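Handout 9: Notes from the Nultside open day

Read this before the seminar. It covers the demonstration hall only; the Ernex talk gets its own sheet.

What we went to see

The Shiferaw bench was the busiest spot of the day, and rightly so! The task was tidying and dusting a tabletop, which sounds dull until you stand next to it and start thinking how many small choices a cleaner makes (where to hold the duster, how hard to lean, what to do about bits of coloured scrap). Watch the grip above all. Two soft-looking green pads on a thin, glossy handle, and everything that happens at the fluffy end depends on them.
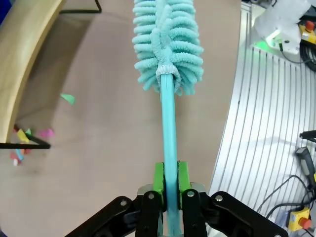
Points to bring to the seminar

1. A long handle makes a small slip at the pads into a big swing at the head. Sketch the forces.
2. The head bends and the handle doesn't. Which would you model first?
3. Look at the red stop buttons within reach of the bench. Where would you put yours?

Reading: Rakbridge course pack, the chapter on gripping. Answers of up to 905 words, please, and do put in your own drawings, I love getting those. Hand in to room 1409 by noon.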